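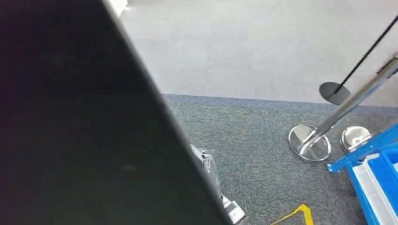 Two carpets, light gray and speckled darker gray.

Rahel Imhof has specified contract flooring at Hämmerli for 13 years. Her first question to a client concerns soil, and color comes later. "A plain light gray shows every spill," she says. "A speckled one hides it, and then it gets cleaned less often."

For the Delura offices she split 1487 square meters into two zones. Traffic was logged for 52 days in advance. Seams were kept out of the main walking lines — a point she says installers still argue over.

Does she expect the zones to wear evenly? "No. I order spare stock from the same dye lot in April and store it flat."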